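Wall fabric + marble look surface, keep or redo?
Forum: Small Spaces / Surfaces & Walls

lukewarm_paint
2021-11-20
Need opinions quick, ordering tonight. Gray marble pattern on the bottom, pale lavender fabric w/ little dark blue flowers on the walls. Fabric is Tretance, marble stuff is Furnholm. I like it. My brother says it looks like grandmas bathroom. Keep or redo?
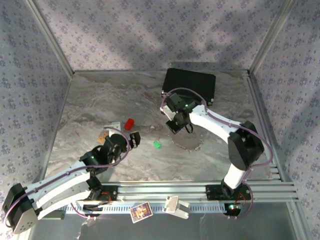

fabric on all three walls, blocks and bits still out

dotty_k
Keep the fabric!! Small print, calm color, love it. The marble is what bugs me — too busy under a floral. Plain gray would of been better.

Njoroge Ondieki
Disagree. Marble is fine, it's gray on gray. The florals are the problem. Anything small gets lost against a print. Wendt does a plain lavender, same sort of shade.

dotty_k
lost how? the red and green pieces show up great

Njoroge Ondieki
On the floor, sure. I mean against the walls. Put something dark blue back there and tell me.

hemlock80
there's a faint brown ring on the marble over on the right. coffee? get that off before you decide anything. Lukby cleaner, 2 passes, soft cloth

lukewarm_paint
No idea what the ring is, will try the cloth first. Re the marble being busy, close up it reads pretty much just gray to me
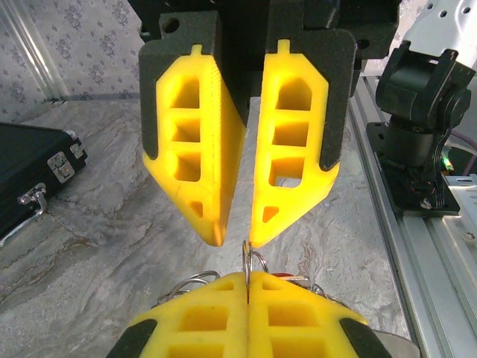

and yellow looks really good over it, so I'm leaning keep on that part. Walls I'm less sure now, thanks Njoroge lol. Wendt plain is nearly 80 for the lenght I need.

dotty_k
80 for plain fabric, no way. Keep the flowers

hemlock80
check the metal strip at the bottom of the right wall before you pull anything down, might have to come off first

lukewarm_paint
ugh good point. not ordering tonight then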